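**Ticket 514 – Franchisee portal: royalty statement shows wrong gross sales for transferred unit**

- Status: Closed
- Priority: 2
- Opened by: Amra Softić (franchise accounting)
- Assigned to: Milovan Jurić
- Affected unit: Nevulby, food court location
- Franchisee of record: Zorica Mujić

**Problem as reported**

The November royalty statement for Nevulby was generated with gross sales higher than the register totals. The franchisee called to dispute it. The statement PDF lists the correct owner name and the correct royalty rate. Only the sales line and the amounts calculated from it are off. The ad fund contribution is wrong by the same proportion.

The unit changed hands during the month. Živko Mujić transferred it to Zorica Mujić, and the transfer was approved and entered in the portal by our office. Expected result: two statements for November, one per owner, each covering only that owner's days. Actual result: one short statement for the outgoing owner (correct) and one full-month statement for the incoming owner (wrong).

**Environment**

Pletard portal, production. Sales feed from the Harawira register system, nightly import. Statement job runs on the first of the month.

**Log**

**9:10 a.m. – M. Jurić**
Pulled the import files for Nevulby. All nightly files are present and no file was loaded twice. Daily totals in the portal match the register close reports that Amra attached. The problem is in the statement job or in the ownership record.

**9:45 a.m. – M. Jurić**
Ownership record for Nevulby has two rows:

```
unit owner start_date end_date
nevulby mujic_zv (original) transfer date - 1
nevulby mujic_zo first of month (open)
```

The start date on the second row should be the transfer date. As entered, the two rows overlap and the job assigns the early days of the month to both owners. That accounts for the whole difference.

Amra, can you check what date is on the signed transfer form?

**10:20 a.m. – A. Softić**
The form has the transfer date, same as in the approval letter. I entered it myself and I typed the date from the form. I did not type the first of the month.

**10:50 a.m. – M. Jurić**
Audit trail confirms that. The row was saved with the correct date, then changed by the system account about a minute later. Looking for what changed it.

**11:30 a.m. – M. Jurić**
Reproduced on the test portal. Steps:

1. Open a unit with an active owner.
2. Choose Transfer and enter a mid-month date.
3. Save.
4. Open the new owner's fee schedule and assign any schedule.
5. Save.

After step 5 the ownership start date is moved to the first of the month. If the fee schedule is assigned before the transfer is saved, the date stays as entered. The fee schedule screen rounds its own effective date to the first of the month, and it writes that value back to the ownership row as well.

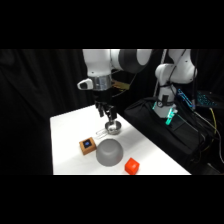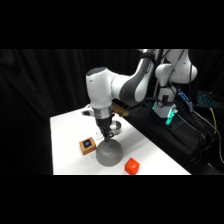
**1:15 p.m. – M. Jurić**
Sent the steps to Kalliopi Petkov at Pletard with the audit trail export. Asked two questions: is the write-back intended, and is there a setting to turn it off.

**1:20 p.m. – A. Softić**
The autopay draft for Nevulby is scheduled for tomorrow morning. Can it be held? The overcharge is a little over 2,000 with the ad fund included, and the new owner has told us she does not want it taken and refunded later.

**1:40 p.m. – M. Jurić**
Draft is on hold for Nevulby only. The other units at the Diltonstead bank go out as normal. The hold does not generate a late fee as long as the statement status is "In dispute," so I set that too. Please do not change the status until the new statement is out.

**2:35 p.m. – K. Petkov (Pletard)**
Write-back is not intended. It was added for new units, where opening date and fee start date are usually the same, and it should not run for transfers. No setting is available. A fix is planned for the next maintenance release. Until then, assign the fee schedule first, or re-check the ownership date after assigning it.

**3:05 p.m. – M. Jurić**
Corrected the start date on the Nevulby row. Deleted the draft statement and ran the job again for this unit. First attempt failed:

```
ERR 400: statement period locked
```

The period lock is set when statements are emailed. Unlocked November for Nevulby, ran the job, locked it again. The new statement covers only the days from the transfer date on. The two statements now add up to the register total for the month.

**3:30 p.m. – A. Softić**
Checked both against my spreadsheet. Royalty and ad fund amounts agree. I sent the corrected statement to Zorica with a short note and left a message for Živko that his does not change.

**3:50 p.m. – M. Jurić**
Ran a query for other units with overlapping ownership rows. One more result, from a transfer in the spring. The start date there is also the first of the month, but the transfer date was the first of the month, and the overlap comes from an end date entered one day late. Its statement for that month counted one day of sales for both owners – opened a separate ticket for the credit, since the outgoing owner has left the system and the refund has to go out by check.

**4:10 p.m. – A. Softić**
Zorica confirmed by email that the amount is correct and that autopay can go ahead.

**4:15 p.m. – M. Jurić**
Status set back to "Approved," hold removed. Draft will go out with the next run.

**Workaround until the Pletard fix is installed**

For any mid-month transfer, assign the fee schedule before saving the transfer. After saving, open the ownership tab and compare the start date to the signed form. If the date has changed, correct it before the statement job runs. Once statements are emailed, the period has to be unlocked by an administrator.

**Open items**

- Overlap query added to the checks run before each statement job (Jurić, done)
- Transfer checklist to be updated with the new order of steps (Softić, December)
- Retest steps 1–5 on the test portal when the maintenance release is installed (Jurić)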